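Chopstick week, day two! I'm teaching our two-armed setup to put chopsticks away in a utensil caddy, and I have opinions now. Thread.

For anyone new: I drive a pair of small leader arms, the robot arms copy me, and everything gets recorded so a policy can learn from it later. I thought spoons were hard. Spoons are a vacation.

The task sounds like nothing. Pick up a chopstick, get it upright, drop it in the left compartment, go back for the next one.
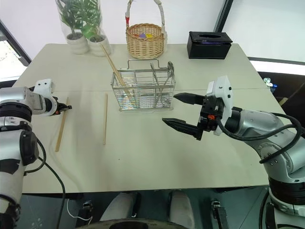

My first runs were all too fast. When you know where your hand is going you just go, and then playback is a blur with a grab in the middle of it. Brittany Gagnon (best teleoperator at Faltora, fight me) told me to drive like I'm parking a friend's car. Huge difference!

Her other tip: decide which arm goes first and stick with it for the whole session. I'd been switching whenever it felt convenient, which is fine for me and confusing for anything trying to learn from me.

Tonight's score: 9 tries, 7 keepers. One reject was a chopstick that rolled while I was closing on it. The other was me sneezing with both hands on the leaders – the left arm sneezed too.

Where you pinch matters SO much. Grab near the end and the whole thing swings as soon as you lift. Closer to the middle, it stays put and you get a fair shot at the turn. I check the wrist view before every close.

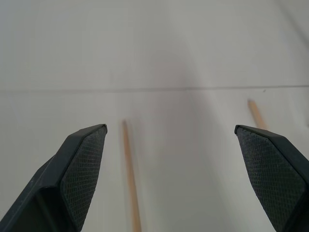

Also learned to open the fingers wide and come down slow. I used to come in half closed to save time and kept nudging the stick away from me, then chasing it across the table like an air hockey puck.

Someone at Peltus asked if I keep the runs where I miss and then recover. Yes! As long as the recovery is calm. If I miss, back up, line up again and get it, that's a great thing for the robot to see. If I panic and stab at the table 3 times, delete.

Next up is starting with the sticks crossed. I tried it once before dinner and lifted both by accident, so that's going great – more tomorrow night, after I've rested my thumbs.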